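My new sign, three months later

In May I promised to write again when the sign in front of my shop had been used for a whole season. Several of you asked in the comments which kind I bought in the end, so I will try to tell everything in order.

My shop repairs bags, suitcases and sometimes a tent. It stands on a side street, behind a bus stop, and people who walk on the main road do not see my window. For two years I had only a paper sign behind the glass. My neighbor Esperanza Arrieta, who sells plants, told me that customers often asked her where the repair shop was, although they were standing ten steps away from it.

So I started to look for something bigger. First I wanted a sidewalk board, the folding kind with chalk. I borrowed one from Esperanza. The chalk looked nice in the morning, and by noon the rain had washed half of the letters away. Chalk also needs a good handwriting, and mine is small and leans to the left.

Then I asked for prices on a lit sign for the wall. Cladero wanted 871 dollars with the installation, and Drekent wanted 699 dollars without it. Both companies answered politely and fast. But for a lit sign I need a paper from the city and another paper from the owner of the building, and the owner lives abroad and answers my letters when he feels like it. I put this idea in the drawer.

What I bought is a feather flag from Cheema, with a ground spike and also a cross base for hard surfaces. The fabric is dark blue with yellow letters. It says BAG REPAIR and nothing else. My first design had also the phone number, the opening hours and a small drawing of a suitcase. The woman on the phone asked me to print it on a sheet of paper, hang it on a door and read it from the other side of the street. I could read only the word BAG. I took everything else off.

The pole comes in 5 pieces which go one inside the other. Please check that every piece is pushed in to the end. The first week I did not do this, and the top piece stayed in the sleeve when I took the flag down. I looked for it on the sidewalk for half an hour.

The water bag for the base is sold separately. I did not order it, and this was my mistake. With the cross base alone the flag walks. On a windy afternoon it had moved almost to the bus stop, still standing, and an old man was leaning his bicycle on it. Now I use a water bag from Briltitix, which has the shape of a ring and sits well on the feet of the cross. In winter I think I will fill it with sand, but I have not tried this yet.

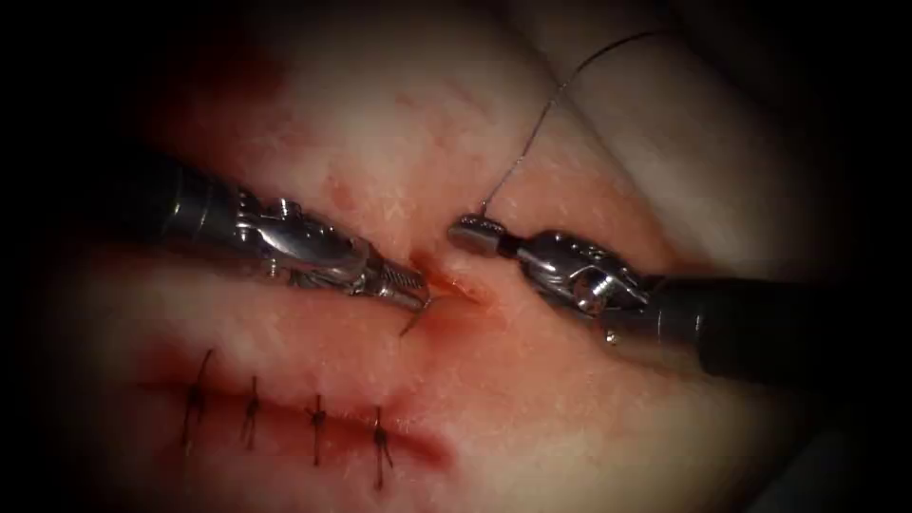 About the fabric I can say something, because sewing is my work. The sleeve where the pole goes is made of a stronger cloth and has two lines of stitching, and it looks the same as on the first day. The free edge is different. It has one narrow hem, and the lower corner has begun to open, because there the wind hits it all day. I opened the hem for the length of my hand, folded it again a little wider and sewed it with polyester thread in a zigzag. At the corner I added a small triangle of the same kind of cloth. If you have a sewing machine, I would do this before you use the flag for the first time.

The color has become a bit lighter on the side that gets the sun. From the street you do not notice it – I see it only when I fold the flag in the evening.

And do more people come? I think yes, but I cannot prove it with numbers. What I hear now is "I saw the flag", mostly from people who wait for the bus. One of them came in with a broken zipper, missed her bus and stayed to talk about the flag, and she wants one for her sister's bakery. I gave her the water bag advice first.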